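The cable drawer, again

I have been reading tidying advice for most of July and I've come to distrust nearly all of it. The people who write it seem to own one charger each. They photograph it in a linen pouch. I own a drawer that won't open more than a hand's width without something catching at the back, and no linen pouch is going to help with that.

What set me off was a set of cable organisers from Vemiris, 100 little fabric ties in a tin, which my neighbour Ulla Heinonen passed on to me after giving up on them herself. That should have been a warning. The ties are fine as ties. They hold a phone lead perfectly well. But the leaflet promises "a calm home in one afternoon", and my afternoon ended at half past ten at night with the drawer upside down on the spare bed and me looking for the good scissors.

The trouble is that every system assumes you start with cables. I start with a lump. You get hold of an end, you follow it, it goes under itself twice and then you're holding a different end. Stiff wire is the worst of it. Flat, soft leads more or less fall apart if you shake them, but anything that's been coiled tightly for years has decided on its shape and goes straight back to it the moment you let go. The leaflet says to "gently relax" these over the back of a chair. I gave that a night. The chair is now in the way and the wire is the same as it was.

Teemu Harju, who does a bit of wiring and is free with his opinions, told me to stop pulling. Find the middle of the knot, he says, and make it bigger until the loops are loose enough to see. I was ready to dismiss that along with everything else, and I still think he makes it sound quicker than it is, but I'll grant that it beat the leaflet.

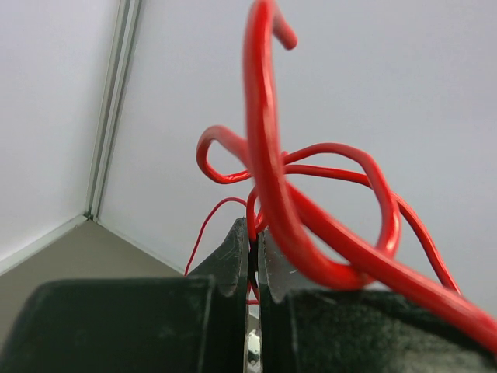
Is it worth untangling old red wire at all, when you could just buy new?

Only if you can name the job it's for. A decent length that you'd use this month earns its ten minutes, and short scraps don't, whatever your father told you about keeping them.

I say that having kept the short scraps for years. Mine came out of a shed with a broken doorbell and I have never once needed a piece as long as my finger. They've gone in a bag for the recycling centre, where I'm told they take cable, though I was told that about paint as well.

As for the rest, I ignored the advice to sort by colour, which looks lovely and tells you nothing. I sorted by whether I knew what the thing did. Known went back in the drawer. Unknown went in a shoebox on the landing, and I have written the word "September" on the lid. Anything nobody has asked for by then goes too. Eino wants me to test each one first. Eino is welcome to come round and do it.

I used 57 of the ties, a fair few of them on things that didn't need tying. The remainder are in their tin, in the drawer, which does open now, provided you press down on the left-hand side while you pull.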